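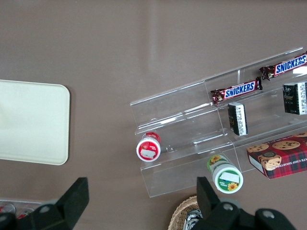

According to Filipa Simões, a stepped stand sells the top step and stores the rest. She made the remark in June, when we asked the people in charge of the five counters how they decided what went where, and she did not think much of our plan to leave the stands as they were for the first period. A shopper reaches for what is highest and nearest, she told us, and the lower steps are where slow goods wait until somebody moves them up.

Figure 5. Part of a clear tiered stand with mixed snacks, seen from above. Candy bars lie on two of the upper levels, with small dark packages below them and a box of chocolate chip shortbread on the lowest part at the right. A cream-colored tray is to the left.

4.2 Mixed stock on stepped stands

Most earlier work on small-counter display assumes that each step of a stand holds one kind of product. We did not find this in use at any of the counters. The usual arrangement was mixed, with flat bars, upright packets and larger boxes sharing the same stand, and the clear partitions served as loose guides only. A box wider than one compartment was put wherever it would fit.

We sorted the goods by the way they sit. Bars are laid flat, so the name faces upward and can be read by a person standing over the counter. In Figure 5 the name on the lower of the two Snickers bars can be read in full. Upright packages behave differently. From above, a shopper sees mainly a narrow edge and whatever label happens to be turned outward, which may be small print. Boxes fall between the two. They have a large printed face, but their size tends to push them down to the lowest level, where there is more room.

Over the whole study we logged 925 purchases from the stands. Of these, 600 were of flat goods. This difference cannot be put down to position alone, as flat goods were also the cheaper ones at most counters and staff tended to refill them first. We return to price in Section 5.

Three remarks from the interviews bear on the result. Hélder Barros kept all flat goods at a slant to the front edge of the counter and said that regular customers complained when he straightened them. Natnael Tekleab said that see-through shelves make a half-sold stand look untidy sooner than wooden ones do, and he had gone back to wood at his second counter for this reason. Vasco Frade disagreed. In his view clear shelves let light reach the lower steps, and his boxed cookies had done better on the Prata stand than on the old Kurkus rack it replaced.

The surface under the stand also came up, although we had not asked about it. Clear plastic edges are hard to see against a pale counter, and customers at Tekleab's main counter knocked the stand when they set down bags. A mid-brown or darker top made the edges easier to pick out. A flat tray beside the stand was common as well. Its use differed from one counter to the next: coins at one, receipts at another, and at Barros's counter goods that a customer had picked up and then decided against.

We did not control for the height of the counter. The lowest was at the Zarko site, where the stand was viewed almost entirely from above, and upright packages there sold least. Orlando Quispe, who coded the purchase logs, noted that the few upright packages bought at Zarko came mostly from the front of the stand, within easy reach. The logs do not say which way the labels were facing at the time of sale, so the effect of label direction could not be separated from that of reach. The second period, described in 4.3, was set up with labels turned toward the customer at the start of each shift.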